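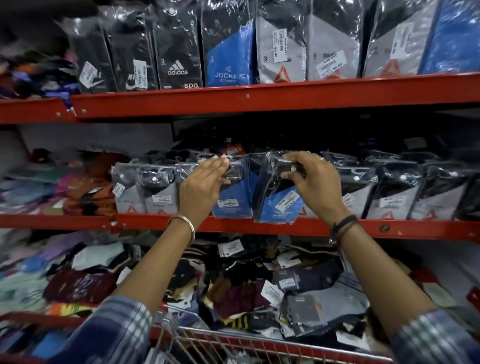

4 min read

Sedik Riser Unit 125
Residential water submeter for condominium and apartment suites
Supplied and supported by Vakulenko Metering, Trenodham

The Sedik Riser Unit 125 is an in-suite water submeter for multi-unit residential buildings. It measures cold water or domestic hot water at the point where the branch line enters the suite and reports consumption by radio to a collector on the same riser. It is sold to developers, condominium corporations and property managers. It is not sold to individual unit owners.

Application

The unit is intended for buildings where each suite is fed from one cold and one hot branch. Two meters are required per suite in that case. Older buildings with several risers passing through one suite need a meter at each branch, and the cost should be worked out before an order is placed. Our office will review riser drawings at no charge. Where no drawings exist, a site survey can be booked through the Rullach service desk.

Suites with a central fan coil fed from the domestic hot water line must be identified at the time of survey. Flow through the coil passes the meter twice if the return is not handled correctly, and the suite will be overbilled.

Construction

Body: lead-free brass, threaded both ends
Register: sealed, dry, eight-digit
Measuring principle: single jet
Orientation: horizontal or vertical
Length over threads: 125 mm
Inlet strainer: stainless steel, removable
Check valve: included on hot water version, optional on cold
Power: internal lithium cell, not field replaceable
Tamper detection: magnetic field, reverse flow, removal of radio head

The register can be turned after installation so that the dial faces the access panel. The locking ring is then closed with the numbered seal supplied in the box.

Reading and collection

Each meter transmits its reading every 4 hours. The riser collector stores readings and forwards them to the building gateway over a wired connection. If the gateway is offline, the collector keeps its stored readings and sends them when the connection returns. A manual reading can be taken from the dial at any time and takes precedence in a dispute.

The gateway exports a plain CSV file by suite number. It does not produce invoices. Most corporations pass the file to their management software or to a billing agent. Column order is fixed and is listed in installation manual 3534, appendix B.

Installation

A shutoff valve is required upstream of the meter and must be within reach of the same access panel. A second valve downstream is recommended for new construction. Minimum clear opening for the panel is 12 by 12 inches. Drywall contractors should be told this early, as smaller panels are often fitted by default.

Flush the branch before fitting the meter. Debris left in the line after rough-in is the most frequent cause of a stalled register in new buildings. A spacer tube of the same length is available so that plumbing can be completed and pressure tested without the meter in place.

Do not solder within 12 inches of an installed unit. Do not paint the radio head or enclose it in a metal box. Foil-faced insulation behind the panel reduces range and should be cut back around the head.

Revision note

Units shipped from June 2019 have the revised radio head with a molded cable exit. Earlier heads remain compatible with the same collector. The two types may be mixed on one riser, but the collector must be running current firmware before the first revised head is added.

Ordering

2238-C Cold water meter with radio head
2238-H Hot water meter with radio head and check valve
2238-S Spacer tube
2238-R Riser collector
2238-G Building gateway, wall mount

Meters are packed individually with two couplings, four gaskets and one seal. Collectors and gateways ship separately. Suite labels can be printed to the developer's numbering if a unit schedule is sent with the order.

Contacts

Drawing review and quotations: Oleksandra Melnychuk, Trenodham office
Surveys, firmware and replacement parts: Hanna Savchuk, Rullach service desk

Please have the building address, the number of suites and the number of risers available when calling. For replacement parts, the serial number is stamped on the body next to the flow arrow.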